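Zadley Small Bakery Forum > Packing and Shipping > Assortment boxes, individually wrapped pieces

Topic: Packing order for mixed packets in an open-top gift box

henden_packs wrote:
I do assortment boxes for a local shop. Individually wrapped pieces in pillow packets, mixed suppliers, packed by hand at a table. The carton is the open kind, red outside, white and light gray inside, with cut-outs in the side walls. The back wall is taller than the other three and folds over as the lid.

Two problems. First, fill is inconsistent. The same list of packets closes flat in one box and bulges in the next. Second, the crimped ends get bent and the box looks used before it leaves the table.

Current method is largest packets first, flat, then whatever fits. Run size is 154 boxes, due in December. I would like to fix the method before then.

tinplate wrote:
The first problem is trapped air. Pillow packets are sealed with different amounts of gas in them, even within one case. You can't pack to a volume when the parts change volume. Pack to a footprint instead. Stand the packets on edge in rows, seams all facing the same way, and let the air take up slack toward the top of the box.

coldroom7 wrote:
Disagree with standing them on edge. It works for flat biscuits. With anything soft inside, the contents slide to the bottom of the packet and you get a row of empty crimps at the top. It photographs well and travels badly.

tinplate wrote:
Travels badly if the row is loose. A row that is tight enough to hold itself up doesn't shift. I ship on edge all year.

coldroom7 wrote:
In a carton with full-height walls, fine. The original post describes a carton with gaps in the side rims. A tight row pushes on the weakest part of the wall.

M. Todorova wrote:
Marin Todorova here, I pack for Darnik. You are both assuming one shape of packet. It would help to know the mix. Are these all center-seam wrappers, or are some of them flat sachets? And how are they being held when they go in?

henden_packs wrote:
Mixed. Mostly center-seam, with crimped ends. From the table:

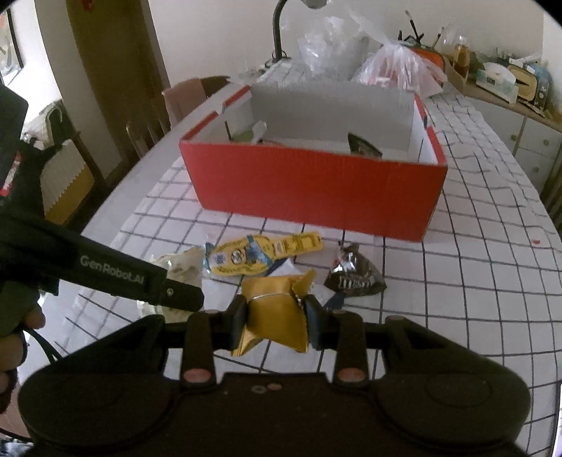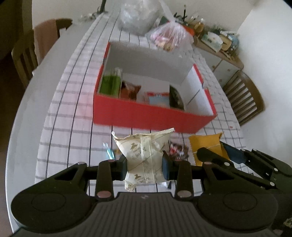 Edit, September 24, 2022: details for the people who asked

Table is covered with the white grid cloth. I use the lines to square the box up and for nothing else. Packets are laid out loose next to the box and go in one at a time. No tray, no divider. Inner liner is whatever the carton came with.

M. Todorova wrote:
Thanks. The yellow ones and the cream one with the brown lines will not behave the same way. On the cream one the seam runs straight down the middle, so it has a stiff spine and will stand. I would not assume the same for the yellow ones until you have tried one on its end.

My suggestion is to stop treating it as one method:

1. Stiff packets on edge along the tall back wall. That wall can take the load.
2. Soft packets flat in front, crimps overlapping by the width of the crimp and no more.
3. Small brown packets last, in the corners. Do not use them to wedge a row.

Keep anything tall away from the cut-outs. If a pointed corner sits in the notch when the lid comes over, the lid will crease it.

coldroom7 wrote:
I can agree with that arrangement. It puts the pressure in the right place.

tinplate wrote:
Point 3 is where I differ. Small packets make good wedges. If they only sit in the corners they migrate, and the customer opens the box to find them all on one side.

M. Todorova wrote:
They migrate if there is headspace. Close the headspace with a sheet of tissue under the lid and they stay put.

tinplate wrote:
Tissue is a cost.

M. Todorova wrote:
So is repacking.

bpopescu wrote:
On the bent crimps. Check where you are gripping. If you pinch a packet at the waist, the air goes to both ends and the top corners flare out. They are then wider than the slot you are lowering them into and they catch on the neighbors. Same packet held lower down, near the bottom crimp, goes in narrower.

I timed this on our own line with 10 boxes each way. Fill time was the same. Bent corners went from 7 boxes to 2.

coldroom7 wrote:
Blagoje, were those on edge or flat?

bpopescu wrote:
On edge. I have no numbers for flat. I would expect less difference.

grid_and_glue wrote:
Separate point. Smooth cloth over a table is a poor surface for this. It wrinkles when you drag the carton and then the base isn't level, so the rows lean. Clip the cloth at the corners or put a cutting mat under the box only.

henden_packs wrote:
The cloth does ruck up at the far end. I hadn't connected it to the leaning. Will try a mat.

coldroom7 wrote:
I would be surprised if a wrinkle did that. A carton that size bridges it. Leaning rows are more likely a base flap that isn't seated. Press the base flat with your palm before the first packet.

grid_and_glue wrote:
Both are quick to test.

henden_packs wrote:
Tried a short run. Base pressed flat, mat under the carton, stiff packets along the back wall, soft ones in front, tissue on top. Held everything by the lower end. The lids close flat. I changed too many things at once to say which one did it.

One remaining fault. The front row of soft packets slides forward and hides the small ones when the box is tilted.

tinplate wrote:
Wedge them.

M. Todorova wrote:
Turn the front row so the crimps run front to back. The ends then bear on the front panel and the row can't slide as far. If it still moves, fold a strip of card to the inside width and stand it between the front row and the small packets. Babić sells a precut one, but offcuts from a damaged carton do the same job.

henden_packs wrote:
I have plenty of damaged cartons. Will cut some strips and post the dimensions once they fit.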